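Chapter 4
House Rules for a Shared Robot Bench

I'll start with a confession. The first set of rules I ever wrote for a robot bench ran to 15 pages, and I broke four of them before lunch. I had been hired by Nelleck to tidy up their test area, and I figured more paper meant more safety. My boss at the time used those pages to level a desk.

So this chapter is short on paper and long on habits. You met the formal standards in Chapter 3, and I'm going to assume you remember what a risk assessment is for (if you don't, go back, I'll wait!). What we want now is the everyday stuff: who can touch the bench, when, and what gets written down afterward.

Let's begin with the one I care about most. Hands stay off the table while an arm has power and a program is running. I don't care that the arm is small. I don't care that you only want to nudge a block back into place. Stop the run, check that the arm is holding still, then reach in. At Vakberg we lost a whole November to arguing over this, mostly with people who had been doing it the other way for years and still had all their fingers.

Next comes the reset. Before every trial, the work area goes back to a known start: same objects, same spots, nothing left over from the last person. When I went through the Te Moana logs, all 2947 trials of them, I threw out 800 where the start was never recorded. Good runs, probably, a lot of them. I couldn't use a single one.

Then there's the definition of done. Take block stacking, which we'll come back to all through this chapter. Does a crooked stack pass? 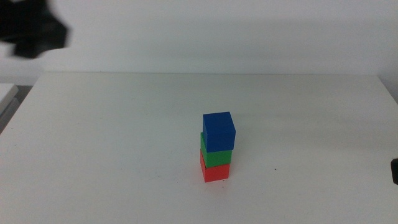 My own rule is that overhang is fine as long as the stack stands by itself with both grippers clear of it, and I hold it there for a slow count before I mark the trial. Your rule can be stricter. Just write it down before you start, and don't change it halfway through a batch (I have, and I regretted it for weeks).

You'll also want a speed limit for the trip home. People are careful about the approach and then let the arm fly on the way out. At Adullow the cap was 66 percent of the test speed for any move with no part in the gripper, and it was printed right on the operator's card.

Section 4.1 takes up that card, line by line. Grab a pencil, you'll be filling in your own.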